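Robot Open Day: your questions answered
Updated Jan 30, 2018

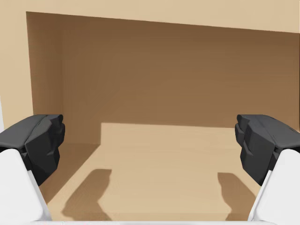
The simulator's view between the gripper fingers, fully open, looking into the bare box.

We've had a lovely heap of messages since we announced the open day at the Doson workshop, so we've put the replies in one place. Do keep them coming!

What will I get to see?
Two things running side by side. In the front room there's Tiler, our arm, picking small blocks out of a box and setting them down in rows. Next to it is a big screen with the simulated version of the same job, which is where we try out every new move first. You can watch one and then the other, and I'd really recommend standing at the screen for a while before you go over to the arm.

Is the picture on this page a real robot?
No, it's drawn by the computer. The dark grey fingers, the white parts of the arm and the brown walls are all simulated, and so is the patch of light on the floor. We're very fond of the shadows — they help when you're trying to judge where the fingers are.

Can I have a go?
Yes please! There are hand controllers for the simulator and anyone can take a turn. Turns last 9 minutes, which sounds long until you're trying to pick up your first block. The real arm is driven by our own people, but you can call out which block it should go for.

Do I need to book?
For the talks, yes. The talk room holds 35 and there are two sittings, one in the morning and one after lunch. For everything else just turn up.

Who is giving the talks?
Nermin Yurt does the morning one, on teaching an arm to reach into a tight space without knocking the sides. Tõnu Juška has the afternoon and will be talking about the simulator: how the box gets drawn, why we change the lighting so often, and what happened when we forgot to give the floor any friction (the blocks went everywhere, it was glorious).

Is it suitable for children?
Very much so. Last June the longest queue of the day was mostly under-tens. Under-12s need a grown-up with them in the front room, and everyone stays behind the yellow line while the arm is moving.

Is it noisy?
Less than people expect. The arm hums a bit and the compressor in the yard kicks in now and then. If you'd like a quieter visit, the first hour is the calmest.

How do I get there?
The 79 bus stops at the end of Anton Street and it's a short walk from there, past the tyre place. There's some parking in the yard but it fills up early. Step-free entrance is round the left side, through the green door.

Will there be food?
Tea, coffee and cake in the back kitchen. The Chuang bakery next door is staying open for us too, and their sesame buns are worth the trip on their own.

May I take photos?
Of the robots, as many as you like. Please ask before photographing other visitors, and no flash near the arm because it bothers the cameras.

How many people came last time?
288 through the door, which amazed us all. We've moved the simulator screen to the wider wall this year so there's more room to stand.

I can't make it. Will you do another?
We hope so, probably in June again. Leave your email at the bottom of the contact page and we'll write when there's a date.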